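Quick note before anything else: the spreadsheet moved. It's now `homum/parts.csv` and the old link in the wiki will take you to a stale copy, so please don't edit that one!

# Havel desktop teardown notes

Hi! These are my notes for the old office desktops we take apart and put back together at Havel. I started writing them in August because I kept forgetting which cable went where, and then Sivaprasad Kurian asked if he could use them for his beginners, and now there are enough pages that they need a README. So here we are.

## What's in the folder

- `homum/parts.csv` – one row per part, 1378 rows so far
- `homum/cables.md` – which cable goes to what, plus my grumbling
- `rao/photos/` – 230 pictures, sorted by machine (mostly)
- `tatero/checklist.md` – the one-page version to print and keep next to you

The photos folder has some duplicates in it. I'll get to them.

## How I go about it

I lay the tower on its side with the panel off and leave it like that for the whole job. Before I pull anything, I read the label on the power supply and type it into the sheet, model and wattage both (you'd be amazed how often I've skipped this and had to go back). Then I spend a minute just following cables with my finger. The power ones are easy, they're thick and yellow and black. The skinny data cables are the ones that get me, especially when they're tucked down beside the memory.

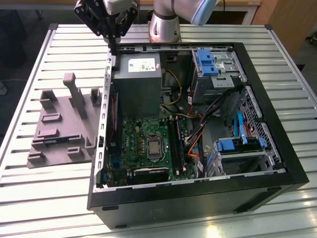
Memory comes out first if I need elbow room, then the expansion card. Open the clips at the slot ends all the way before you lift a stick. For the card, take the bracket screw out and check for a latch at the end of the slot, and please don't just yank! I've broken one of those latches and I still feel bad.

I leave the processor alone unless the row says `cpu_check = yes`. If you do have to lift the metal retention frame, have fresh paste ready, and wipe the old stuff off properly.

Drive cages vary a lot. Some have a plastic release latch, some have screws hidden underneath, and a couple in the sheet have both. Column `cage_type` tells you which.

## Columns people ask me about

| Column | What I mean by it |
|---|---|
| `slot` | counted from the socket outward |
| `cable_color` | whatever it looks like to me under the shop lights |
| `refit` | went back in the same machine |
| `shelf` | 1 to 12, and 12 is the junk shelf |

## Known gaps

The first 200 rows have no `cage_type`, I added that column later. Cable colors are inconsistent too: I wrote "orange" for some data cables and "red" for others that may well be the same cable on a different afternoon. If you fix any of these, put your initials in `edited_by` and I'll merge it when I'm next at my desk.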